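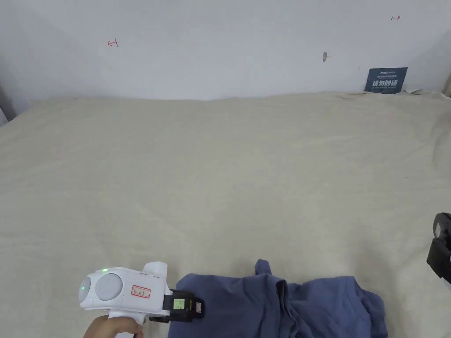

Figure 4. Hand-held gripper and garment on the covered table.

4 Working rules for garment recording

This section applies to every station that uses the Pistar hand-held grippers. Read it together with the site rules for Gustdale before your first shift. Stations set up for rigid parts follow section 5.

4.1 Preparing the table

1. Spread the cloth over the full width of the table and push the far edge up to the wall. Small creases may stay. Flatten any fold high enough to catch a jaw.
2. Set the lights to the fixed level marked on the dimmer. Do not change it during a session.
3. Take one garment from the supply bin and drop it on the cloth within easy reach. Do not fold or smooth it first.

Note: Garments with pins, loose buttons or metal trim must not be used. Put them in the reject bin and write the bin number on the shift sheet.

4.2 Checking the grippers

1. Read the label on the body and check that it matches the entry for your station in the Hudec log.
2. Open and close the jaws fully, three times. The movement should be smooth with no clicking.
3. Check that the printed sticker at the front is flat, clean and not covered by tape or fingers. Replace it if a corner has lifted.
4. Wait for the indicator lights to turn green. If either light is still amber after 21 seconds, put the gripper back on its charger and take another.

CAUTION: Keep your free fingers away from the jaws. The spring is strong enough to pinch skin, even with the power off.

4.3 Handling the garment

1. Hold the gripper by the handle only. Do not steady the body with your other hand.
2. Start each recording with the jaws open and clear of the cloth.
3. Close the jaws on the fabric, then lift. Dragging the garment by its edge pulls the table cloth with it and the recording has to be thrown away.
4. If you drop the garment, carry on from where it lands. Do not pick it up by hand.
5. Stop after 54 recordings and rest for at least ten minutes. Wrist pain at any point is a reason to stop earlier and must be reported to the shift lead.

Note: Sleeves and hems count as valid grip points. Collars do not, except in the Zonia task set.

4.4 Ending a session

1. Open the jaws and return each gripper to its own charger.
2. Wipe the jaws with a dry cloth. Solvent wipes damage the pads.
3. Enter the number of failed recordings in the log, including those you stopped yourself.

The charge level should read at least 70 per cent before the next operator takes over.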